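Stestholm Tableware: Your Questions Answered

Do your plates and bowls have to be bought as a set?

Not at all, and we'd be a little sad if they were! Most of our customers at the Brunville shop start with a mug or two and add to them over the years, and every piece in the Cendness range is sold singly.

How do I choose colors that go together?

We get this one every week, and our answer is always to start with the piece you reach for first in the morning and build out from there.
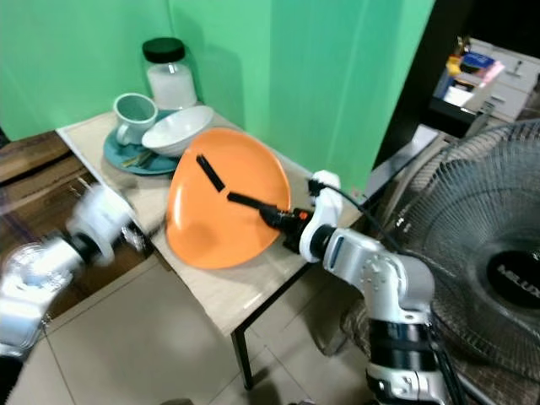 Greens are the easiest place to begin, we find, and they're forgiving of almost anything you put beside them. A pale green mug on a teal-green saucer makes a quiet little pair, a white bowl next to it keeps things fresh, and then one large orange plate with a good gloss on it wakes up the whole table (even more so if your walls are green too). If you're nervous about a strong color, borrow a plate from a friend for a few days and see how you feel about it at breakfast.

Will a large plate fit on a small table?

Usually, yes, though it's worth cutting a circle out of newspaper and trying it on your table before you order. Our Kennedy dinner plate is the one people most often find bigger than they pictured.

Can I return a piece if the color isn't right?

Of course. Send it back unused within 8 days and we'll exchange it or refund you, whichever you like. Colors do look different on a screen, so please don't feel awkward about asking.

Do you still make the older colors?

Some of them, in small batches every May. Write to us with the color name from the base of your piece and we'll gladly look it up for you.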